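Plellow striped bed cover, Villanueva pattern, double

Reviewed by Tahmineh Alipour
July 19, 2019

I bought this in May to replace a plain cream bedspread that had gone grey along the folds. I wanted something light enough for summer, with enough colour in it that I wouldn't have to wash it every time somebody sat down in jeans. It cost £24 in the Cutden shop. The same cover was £30 on the Plellow website, with postage on top, so it is worth checking a shop if you have one nearby.

There are two patterns in the range. Collineck is a narrow grey and white stripe, quite formal, and Villanueva is the blue and green one. I had them side by side on the counter for a good while. Collineck would have suited the curtains better, but I went for the colour.

It comes folded round a piece of card in a paper sleeve. There was a faint smell of dye when I opened it, which went after a night on the back of a chair. The label says 100% cotton and made for a standard double. Mine is used on a standard double and it fits, though with less of a drop at the foot than I would like. If you have a deep mattress or a topper I would look at the king size. It won't tuck in on both sides and still cover the pillows.

On weight, I would put it between a sheet and a proper bedspread. It was enough by itself through most of June. On cooler nights I have it over a thin duvet, and it stays put reasonably well there, better than the old one did. It isn't quilted or lined, and whatever is underneath will show through as lumps if you haven't pulled it straight. 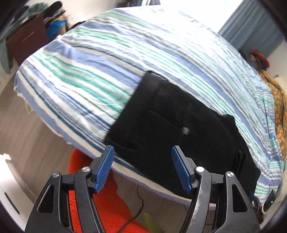
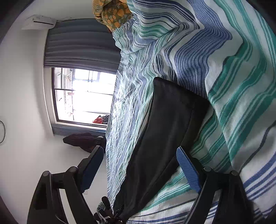 Colour was the main reason for choosing this one, and it has held up. The blues and the teal are as strong now as when I unfolded it, and the white hasn't picked up any tint from them. How it looks does depend on the light. In the first picture the stripes go very pale towards the top, where the daylight is on them, and that is a fair idea of a bright morning in that bedroom. By evening the same part looks a good deal bluer. Anything dark stands out on it clearly, as the black clothing does there, so it has been a decent surface for folding washing and I can find a navy sock without putting the lamp on. The stripes have a drawback too, in that they show up every time the cover has shifted. A plain one can be slightly skewed and you would never notice.

Creasing is my main complaint. The second picture gives a good idea of how it bunches, with the bands bending wherever the cloth folds up, and the narrow lines are worse for wrinkling than the wide bands. I don't iron bedding as a rule. Shaking it out hard while it is still damp and hanging it over two lines gets rid of most of the creases, and the rest I live with. If you want a bed that looks pressed, this will annoy you.

I wash it at 30 with a 700 spin. Mine has been through the machine 9 times and has shrunk a little in length, hardly at all in width. The label does mention shrinkage, in small print on the reverse. I washed it alone the first time and a bit of blue came out in the water – nothing since. It takes up most of a normal drum, so don't plan on fitting pillowcases in with it. Drying outside is quick on a breezy day. Indoors on an airer it needed a full day and a turn halfway through. I haven't tumble dried it and the label advises against it.

The surface has roughened slightly where people sit, on the side nearest the door. I have had one pulled thread, from a watch strap I think, and I eased it back through with a needle. It hasn't run. Anybody with a cat should bear in mind that the weave will catch on claws.

The hem stitching is neat on three sides. On the fourth there was a short stretch where the thread hadn't been finished off and it started to come undone after the second wash. I fixed it myself in five minutes. Cutden offered to exchange it when I rang, but they only had Collineck left in a double at the time.

At £24 I am satisfied with it. At the full price plus postage I would have sent it back over the hem. The matching cushion covers are sold separately and I didn't buy them; the ones in the shop felt thinner than the bed cover and the zips were stiff.

Four out of five. I'd take a mark off for the creasing and leave the rest as it is.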